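utance-teleop / desktop disassembly demos
README, last touched Sunday, May 27, 2018
maintainer: Ansel Wojcik

What it is

Demos of a person driving an arm through desktop PC teardown and rebuild. Remote control for most of it, hand guiding for the rest. Recorded for the Zilto policy work, but nothing in the files depends on Zilto so use them with whatever you like.

747 episodes. 2 operators. 6 tasks. Episodes capped at 2000 steps, anything longer got cut into pieces and the pieces share an episode id.

Tasks

cpu_out, cpu_in
ram_out, ram_in
drive_out, drive_in

Names are literal. "out" ends with the part in the tray and the fingers open. "in" ends with the part seated and any lever or latch closed. Side panel is off before recording starts, taking it off isn't a task.

Setup

Dell tower on its side, open side up, on the ribbed aluminum surface. Gray parts tray next to it. Arm comes in from above. Case is not clamped, so it can creep during an episode. Don't hard code positions!!
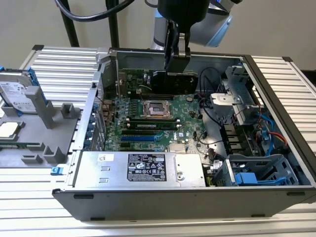 Operators were told to go slow near the socket and to back straight up before any sideways move. Mostly they did. Early cpu_in episodes have a lot of hovering, which we left in. If your model learns to hover, filter on the idle flag first and retrain before opening an issue.

Leader device is the Soylu handle. Deadman has to be held the whole time. Let go and the arm holds pose, the log gets a gap, and the loader fills it with the last command. Turn that off with fill_gaps=false.

Hand guided episodes have guided=true. Gripper commands in those come from the foot pedal and lag the motion a bit. Known, not fixed.

Cameras

Fixed view and wrist view, saved as separate streams with their own timestamps. Sync them yourself or use the script in tools/. Wrist view has the finger links across the bottom all the time, we don't mask them. Sheet metal and the heatsink throw highlights, exposure is locked, so expect some blown out patches. Cables move between episodes and nobody put them back the same way twice.

If you only have room for one stream: fixed for the drive tasks, wrist for the socket and memory.

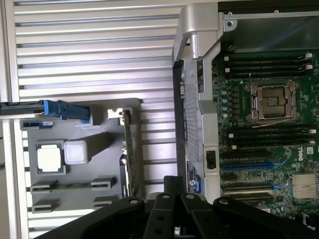
Labels

success: set by the operator at the end of the episode, by hand. Spot checked, not fully reveiwed.
retry: operator went back for the part at least once.
idle: per step, no leader motion.
guided: see Setup.

Failed episodes are in the release. Default loader skips them, pass keep_failed=true.

Known problems

- ram_in: success means seated by eye. No boot test was ever done.
- drive_out has some episodes where the carrier hangs on a cable. Marked retry even if the operator just wiggled it free.
- Gripper width is in raw counts. Conversion is in calib.txt, Erna loader does it for you, the plain one doesnt.
- Left/right in the notes field means operator's left/right, not the arm's.

Use

Research and teaching fine. Ask Ansel before putting it in a product. Please send back bad labels as a list of episode ids, not screenshots.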